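Shared workroom: new hours and a new booking sheet

From 8th August the shared workroom at Steinbach will open at 10 in the morning and close when the last booked slot ends. Members asked for longer evenings at the spring meeting, and the change follows a trial in which 182 slots were booked, most of them after supper.

Booking is still done on paper. The old sheet has been replaced by a wider one with space for a phone number, and it hangs inside the door next to the fuse box. Please write clearly. If you can't make your slot, cross out your name and initial it so the next person can take it. Slots can be booked up to three weeks ahead. Anyone who wants a regular weekly slot should speak to Waltraud Grube, who will keep a separate list until October.

The fee stays the same for members. Guests may come twice before we ask them to join. Keys are held by Dirk Bauerfeind and Lahcen Belhaj, and a third set will be cut once the new lock is fitted.

Storage has been a sore point. Shelves on the left are for current projects, shelves on the right are for shared supplies, and anything without a name on it will be moved to the shed at the end of the month. The paint cupboard has been sorted and eleven dried-out cans have gone to the dump. We still need lids for the large jars, so bring any you can spare.

Benedikt Hellwig has started a repair evening for chairs and small furniture. The first one dealt with loose joints and split seats. The next will be on caning, and there is room for six people. Bring your own chair if you have one that needs work. Cane is sold at cost.
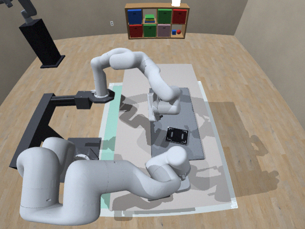 Two white robot arms over a long worktable, computer rendering.

The roof fund now stands at 764, with 300 still to find before the work can be ordered. Bonifacio Gallardo is taking donations and can give a receipt. The bake sale table needs two more people for the afternoon shift. Names on the sheet by the door, please.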